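Home | Projects | Updates | Contact
Filed under: Household Tasks, Quarter Reports

Flilus tidy-up project, March update to the Lai fund. Short one, Grirkville review is Friday and we're behind on slides.

Main job this period was putting small bathroom things away. Brush into basket, over and over. Target was 200 good demos by hand, we have them. Policy training started at the Brikiscombe site. 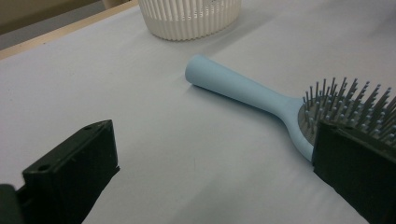 Can a machine clear a bathroom counter on its own yet? Not to a standard anyone would pay for; single items on a clear surface are getting close, clutter is still well out of reach.

Bottles and combs went OK. Soft stuff (washcloths) is parked till next quarter, no budget for it now.
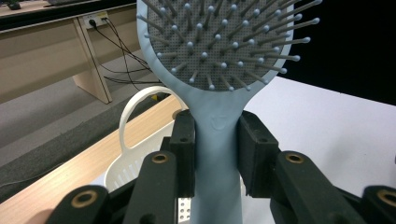 Grasp choice took up most of our meetings. First plan was to let the policy pick up an item anywhere it liked. Too many drops, so demos now favor one spot per object. For the hairbrush that means the neck of the handle, a finger pad on each side, head up. Long handled items will get the same rule. Spatulas next, probaly.

Trained policy so far: 100 test runs, 30 clean finishes. Low. Most misses are at the release, not the pickup, and we think the basket rim is the problem. Also want to try a wider one.

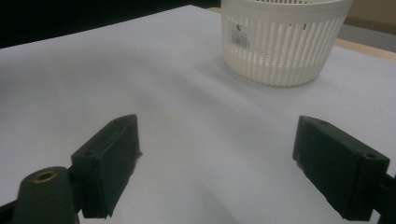 Slatted basket, barcode label still on.

Two-person handling is the other piece. Slower than we budgeted for, both operators have to agree who goes first and then keep to it 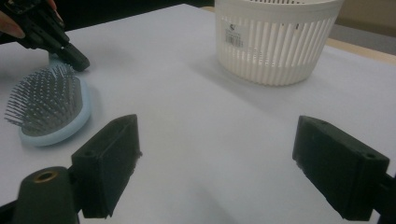 and that part still needs a written procedure. Draft is half done, will send with the next invoice. Spend is on plan apart from 1715 for replacement parts, receipts attatched. Need a yes or no on the second table before we order.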